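About Farina

Farina started with one folding table, two trays and a deep fryer that took most of a morning to get going. We opened in May on the corner of Jedwood Street, with a hand-painted sign and a menu short enough to fit on a paper bag, and we have been getting up far too early ever since (and loving it, most days!).

We still make everything the slow way. The dough rests overnight, the glazes are mixed in small bowls, and the counter gets laid out fresh every morning, with the trays set first and then the boxes, so that each donut can be seen properly before you make up your mind. People do like to take their time, and we would never hurry anyone who is torn between two glazes.

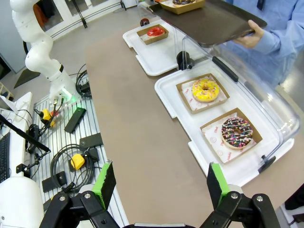 Words by Gerardo Mancuso, Farina
Posted in: Our Story

Yellow glaze with crumbs, chocolate with rainbow sprinkles, shiny red: those are the ones children point at through the clear covers, and plenty of grown-ups too. We set them out in brown cardboard boxes lined with white paper, so your favorite can go straight from the display to your hands, and the covers stay on until somebody orders.

Our kitchen moved to the Drakwood building a while back, where we finally have room for a proper proofing cabinet and a sink that two people can stand at. Last year we fried 2,089 donuts for the Drakwood summer fair, and I believe I glazed most of them myself. My arms remember it well.

If you need a box for the office or a birthday, call the day before and we'll set one aside. We take orders of up to 40 at the counter, and for anything bigger please ask for Gerardo.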